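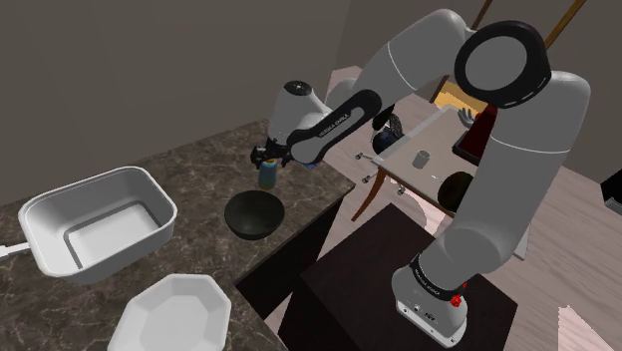 4.3 Running a pick-and-place task in the simulator

Work through this section after the scene loads cleanly (section 4.2) and before you connect Kirnance to a real arm. The task moves a small bottle from the countertop into a bowl. It uses the kitchen scene and the Franka arm model that come with the standard install.

You need:
Kirnance planner and viewer, same release
The kitchen scene package
The Gesberg grasp library, installed in the default folder
A task file, either the supplied bottle_to_bowl.task or your own copy of it

Make a copy of the supplied task file before you start. The installer overwrites the original on every update.

4.3.1 Starting the session

1. Open a terminal and start the planner with kirn plan --sim. Wait for the line "planner ready".

2. In a second terminal, start the viewer with kirn view. The viewer finds the planner on its own if both run on the same machine. If they run on different machines, add --host and the name of the planner machine.

3. Load the scene with Scene > Open > Kitchen. The arm appears in its home pose with the gripper open.

4. Check the status bar at the bottom of the viewer. It should read SIM in capital letters. If it reads LIVE, stop and go back to section 3.6.

CAUTION: The viewer looks the same in SIM and LIVE mode apart from the status bar. In LIVE mode, every command in this section moves the real arm. Do not rely on the window title, which shows only the scene name.

5. Press Reset once. This clears any objects left attached to the gripper from an earlier session.

4.3.2 Checking the object list

The planner can only avoid or pick up objects that are in its object list. An object can be drawn in the viewer and still be missing from the list, usually when its collision shape failed to load.

1. Open Panels > Objects.

2. Find the entries named bottle, bowl_black, dish and plate. Each one should have a green mark in the Shape column.

3. Click each name in turn. The matching object is outlined in the viewer. If the outline is shifted away from the object, right-click the name and choose Reload Shape.

4. Find the entry named counter and check that its type is Fixed. If the type is Movable, the planner will treat contact with the counter as allowed.

Note: The kitchen scene has a second table behind the robot with more objects on it. These are in the list too. Leave them switched on even if your task never goes near them, as the elbow can swing over that table during long moves.

Note: The color of an object has no effect on planning. If you use the simulated camera instead of the object list (section 5), color and lighting do matter, and dark objects on the dark counter need the higher exposure setting.

4.3.3 Setting up the grasp

1. In the Task panel, open your copy of the task file.

2. Set Target to bottle.

3. Set Grasp Source to Gesberg. A list of grasps appears, best score first. For the bottle, the top grasps come straight down from above, with the fingers closing on either side near the cap.

4. Select a grasp and press Preview. A see-through gripper is drawn at the grasp position. Look for fingers that pass through the bottle or touch the counter.

5. Set Close Force to Low. The bottle model is light, and the Medium and High settings can push it out of the fingers in simulation.

6. Press Test Grasp. The planner moves the arm to the bottle, closes the gripper and lifts a short way. It then holds position until you press Continue or Cancel.

7. While the arm is holding, look at the Contact line in the Task panel. It should read 2, one contact for each finger. If it reads 1, only one finger is touching and the bottle will probably drop during the move. Press Cancel, pick another grasp and try again.

If no grasps are listed, the library has not found a match for the object shape. Check that the object name in the task file is spelled the same way as in the object list. Names are case sensitive.

4.3.4 Planning the move to the bowl

Once the bottle is held, the planner treats it as part of the gripper. All clearance checks from then on include the bottle as well as the fingers.

1. Set Goal to bowl_black and Goal Type to Above. The planner uses the center of the bowl opening as the goal point.

2. Set Lift Height. This is the distance between the bottom of the held object and the highest object on the direct path. The default is 60 mm. Lower values give shorter moves but leave less room for error in the object positions.

3. Set Wrist Limit to Upright. With this setting the planner keeps the bottle within 13 degrees of vertical. Without it, the planner is free to tip the bottle to find a shorter path, and it often will.

4. Press Plan. The planned path is drawn as a blue line from the gripper to the goal. Planning normally takes roughly 2 seconds on a desktop machine. The first plan after loading a scene takes longer.

5. Drag the slider under the viewer from left to right to step through the path. Watch the elbow as well as the gripper. A path that is clean at the gripper may still bring the upper links close to something behind the counter.

6. If you are happy with the path, press Lock Plan. The blue line turns solid. A locked plan is not changed by later edits to the scene, so unlock it and plan again if you move anything.

Note: The planner uses random sampling. Pressing Plan twice with the same settings can give two different paths. To get the same path every time, enter a fixed number in the Seed box. The supplied task file uses seed 327, and the path lengths in the test tables in appendix C were made with that seed.

4.3.5 Running and releasing

1. Set Speed to 20 percent for the first run.

2. Press Run. The arm follows the locked plan and stops above the bowl.

3. Press Lower. The arm moves straight down until the held object touches the bowl or reaches the depth in the Lower Limit box, whichever comes first.

4. Press Release. The gripper opens, waits for the object to settle and backs away upward.

5. Check the result line. "Placed" means the bottle came to rest inside the bowl outline. "Placed, moved" means it came to rest inside but tipped or rolled after release. "Missed" means it came to rest outside.

To stop at any point, press the space bar. The arm slows to a stop along its path and keeps hold of the object. Pressing the space bar again does not restart it. Use Resume in the Task panel.

CAUTION: The space bar stop is a software stop and works only while the viewer window is active. It does not replace the emergency stop button on a real arm.

4.3.6 Common problems

"Start state in collision"
The gripper or the held object is touching something the planner knows about. This is common just after a grasp, when the bottle is still resting on the counter. Press Raise to lift by 5 mm, then plan again. If the message stays, open the Objects panel and look for a name shown in red.

"No path found"
Raise the planning time first, then check Lift Height. A very high value can put the path outside the reach of the arm. If neither helps, set Wrist Limit to Free and plan once to see whether the upright limit is the cause.

The bottle slides down between the fingers during the move
Reduce Speed, or choose a grasp lower on the bottle. Also check the Friction value in the object list. Scenes converted from the Revetti format load with friction set to zero and have to be corrected by hand.

The bottle shakes in the gripper while the arm is still
The physics step is too large. Open Settings > Physics and halve the Step value. The simulation will run slower.

The arm takes a long way around to a nearby goal
One of the joints is close to its limit. Press Reset, change Start Pose to Elbow Up and plan again.

4.3.7 Saving the log

1. Press Save Log in the Task panel. The log holds the task settings, the seed, the locked plan and the contact readings.

2. Add a comment if the result was anything other than "Placed".

3. To replay a log, use File > Replay. The scene must be the same version as the one used for recording.

Sites on the Munteanu support plan can send logs in through the Help menu. Scene and grasp questions go to Ovidiu Bucur, and planner questions to Sorin Coman. Attach the task file along with the log.

Continue with section 4.4 to run several tasks in a row.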